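FOR IMMEDIATE RELEASE
08/09/2020

Prutlow Opens Shared Study Rooms in Wynne

I've wanted to write this one for ages! Prutlow is opening its second set of study rooms, right in the middle of Wynne, and you can book a seat starting this week.

We took over the old Hidia shoe store on Prolside Street -- 700 square feet upstairs, a bit more down -- and turned it into quiet rooms for anyone who can't get a thing done at the kitchen table (I'm one of them). Sessions run 45 minutes, and you can book 2 back to back if you've got a big test coming. Seats are spaced well apart, and masks stay on in the hallway.

More than 300 of you answered our summer survey, and what you asked for most was later hours. So we're open until ten every night in September, and if people keep showing up we'll stick with it.

Students get in free with a school ID. Everybody else pays what they can at the front desk. Call or stop by to book -- I'm usually the one who picks up the phone.
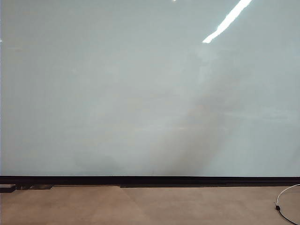

A glossy, pale gray-green panel with light reflected near the top. Photo: Prutlow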